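Category: Company News / Ground Transportation
Last updated: September 28, 2023

Groltau Coach Lines Adds Airport Crew Shuttle Contract and Consolidates Dispatch at Pullport

PULLPORT - Groltau Coach Lines, a charter and contract operator of minibuses, midsize coaches and full-size motorcoaches, has signed a multi-year agreement to carry airline crews between the Pullport terminal and contracted hotels. Service under the agreement starts in October. The company is also moving its charter, school and corporate dispatch desks into one control room at its Pullport depot.
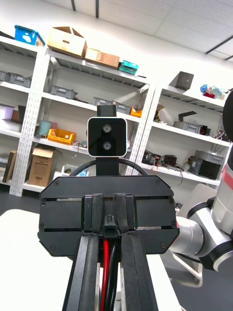
Robotic gripper and storage shelving

The crew shuttle contract covers 161 scheduled departures per week. Each departure is assigned a 24-hour clock time, a vehicle class and a maximum wait. If an inbound flight is delayed beyond the maximum wait, the trip is released and reissued against the revised arrival time. Crew pickups will take place at the lower-level commercial lane, and drivers will display the flight number in the windshield.

Groltau has assigned 13 minibuses to the contract. All have forward-facing seats with three-point belts, a rear luggage compartment with its own door, and a powered entry step. Two of the minibuses are equipped with wheelchair lifts. Vehicles assigned to the contract will not be used for charter work during contract hours.

Until now, charter bookings were handled at the Grudance office, while school and corporate work was dispatched from Pullport. The two offices kept separate vehicle calendars and reconciled them each evening. Under the new arrangement all three desks work from a single calendar, and a vehicle can be committed only once for any time block. The Grudance office remains open for customer visits, payments and lost property.

"The evening reconciliation was the weak point," said Rosalinda Enriquez, director of operations. "A change made after it closed could sit until morning. With one calendar the change is visible to every desk when it is entered."
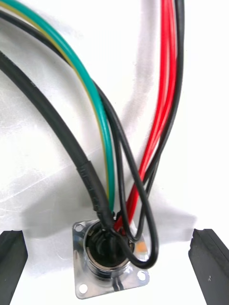 Panel-mount connector with wiring.

Customers with existing bookings do not need to take any action. Confirmation numbers issued by Grudance remain valid, and quoted rates will be honored through the date of travel. Invoices will carry the Pullport remittance address from October onward. Customers who pay by electronic transfer should keep using the account details on file.

The company's charter terms are unchanged. A deposit is required to hold a full-size motorcoach, and final passenger counts are due seven days before departure. Itinerary changes made after that point are subject to vehicle and driver availability. Driver hours are planned within federal limits - trips that exceed them are quoted with a relief driver or an overnight rest stop.

Groltau has also extended its maintenance agreement with Pandey Fleet Service. Pandey will carry out scheduled inspections, brake work and air conditioning service for the full fleet at its shop in Grudance. Tire work and daily pre-trip checks stay with the depot crew at Pullport.

Across all divisions, Groltau employs 274 people, including drivers, dispatchers, mechanics and office staff. It is accepting applications for part-time shuttle drivers. Applicants must hold a commercial license with a passenger endorsement and a current medical certificate. Paid route training is provided.

Media and contract inquiries should be directed to the operations office at the Pullport depot.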